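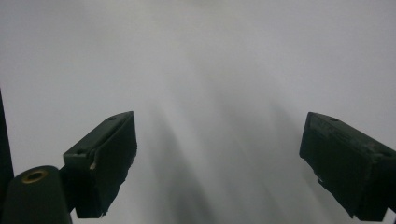

Hendix Table Cover, White

We've been selling covers for work tables out of our Bastcombe shop for a good while now, and this plain white one is still the one folks come back for. It lies flat, wipes clean with a damp cloth and doesn't fight you at the corners!
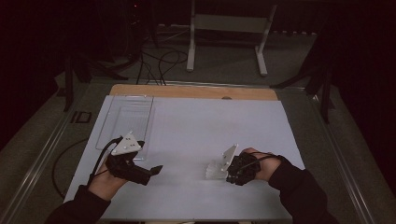 The Hendix comes in 2 widths, and both ship rolled, never folded. Give yours a night to relax before you trim it. We like white for craft rooms and hobby benches – dark things like a black cable or a black sleeve stand out nicely against a white tabletop, and small parts are easier to find.
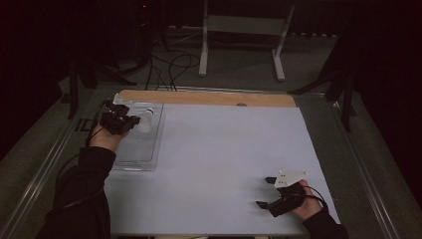
Clear tray and bottle on a white top.

Tray and bottle are not included. Clips by Prins are sold in packs of 4.

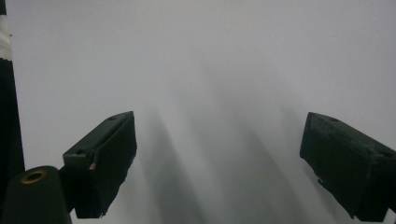

Care and Returns

Mild soap is plenty. Please skip the bleach – it dulls the finish. Uncut covers can come back until the end of December.

Page updated 04/05/2019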